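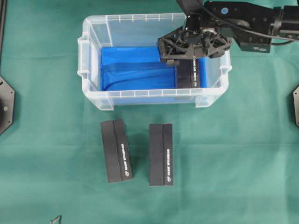
Search this site Search

How to run a block-and-bin demo at an open day

Written by Bergþóra Hedegaard for the Plurketti workshop pages. Last edited in February.

These are the steps we use when visitors come through the workshop and we want the arm working in front of them. The task is simple: the arm picks up black blocks from a table and puts them in a clear bin. One person can set it up, but you need two to run it, one at the controls and one talking to visitors.

Before the doors open

1. Cover the table with the green cloth and pull it as flat as you can. A few fold lines are fine. A raised crease under a block is a problem and needs smoothing out.

2. Line the bin with the blue cloth. Leave it loose, but push it down well into the corners.

3. Set the bin toward the back of the table, with a handle at each end, left and right. Use the clear one. People standing at the front want to see the block go in.

4. Lay the blocks flat in front of the bin with the lettering up. Leave a gap between them wide enough for the gripper fingers.

5. Check the cable along the arm. Move the arm by hand through its whole reach with the power off and make sure nothing pulls tight.

6. Power up and run the Flirkano start routine. If it stops with code 407, the home position is off. Move the arm back to the park pose and start the routine again.

7. Do five full rounds with no visitors in the room. If the arm drops a block, lower the speed one step and repeat.

During the demo

Keep visitors behind the tape. Aksel Ravn does our talking, and he begins before the arm moves so that people know where to look. Say which block is going next, then start the pick.

The arm should lower the block until it stands on the blue cloth, then open. Don't let it release higher up. A block that falls over will often lie across the spot where the next one has to go.

When the last block is in, stop the arm and wait until it is parked. Only then reach in and put the blocks back on the table. Small children will ask to do this part. We let them, once the person at the controls has said "stopped" out loud.

A round takes 2 minutes, plus questions. Last time we had more than 121 visitors, and groups of eight were about as many as could see properly.

If something goes wrong

Block slips in the fingers: wipe the finger pads with a dry cloth.

Gripper catches the rim: the bin has moved. Stop, put it back, and tape down the corners.

Arm pauses halfway: wait ten seconds before touching anything. If it stays put, press the stop button and run the start routine again.

Spare finger pads are in the drawer marked 138. Tell Bjartur Dalsgaard if you take the last pair.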